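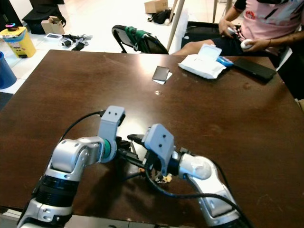

**May, shop notebook, natural dye bench**

Madder day! I've been wanting to run this since Ximeng came back from the Dorkine market with a bag of root that smells like a wet garden shed, and it did not let me down.

Setup, so I can repeat it: 100 g of scoured wool in four skeins, alum mordant from last night, left damp in a towel. Root soaked overnight and ground in the old coffee mill (label it, please, Severyn nearly made himself a cup). Tap water in two of the pots, rainwater in the other two, a pinch of chalk in one of each. Everything held at 60 C or a hair under. I let the Maldonado batch climb past that last time and got brick brown, and I'm still a little sore about it.

Results on the line:

- Rainwater, no chalk: soft orange, like the inside of a cantaloupe
- Rainwater + chalk: a real red. Gorgeous.
- Tap, no chalk: red leaning to rust
- Tap + chalk: deepest of the lot, slightly purple at the tips where the skein sat against the bottom

So the chalk matters a lot in soft water and much less in ours, which fits what Jinlong has been telling me for ages about the hardness here. I owe him a pie.

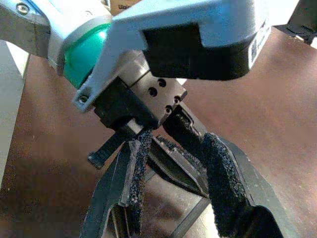 The exhaust baths still had plenty of color, so I threw in the cotton scraps that had been through the tannin. Pale coral after an hour, very even, and I'd happily wear a shirt in it. Worth trying with the Runov linen, if Max (Paredes, not the other one) can spare a yard.

Rinse note: the tap-water skeins bled for ages. I stopped at the fourth rinse and there was still a little pink. Next time leave them in the pot to cool completely, then dry before washing. Tianyou swears by waiting a full week and I've never had the patience, but I'll do one skein her way and one mine.

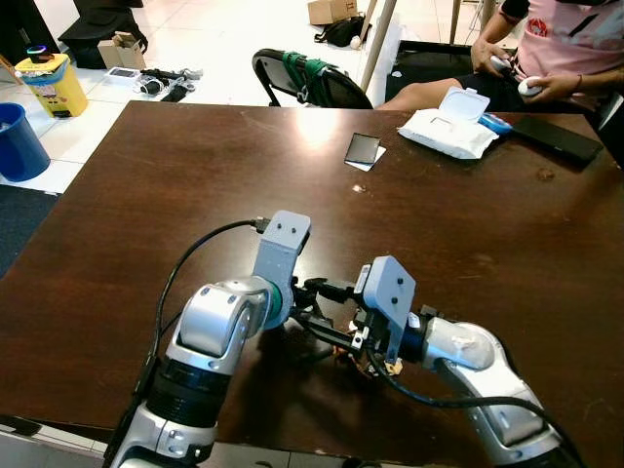 *Two arms at the dark wood table.*

To do:

- snip a tuft of each for the window test, half under card
- order 1000 g of alum, we're down to the crumbs
- ask Ullden if their root is whole or chopped, and how old
- iron dip on one tap + chalk offcut, very weak. I want that plum color so badly
- write 60 C on the thermometer tape in big letters

Pots are soaking. The second exhaust bath is in the lidded bucket by the sink, don't dump it, I want to try silk in it tomorrow!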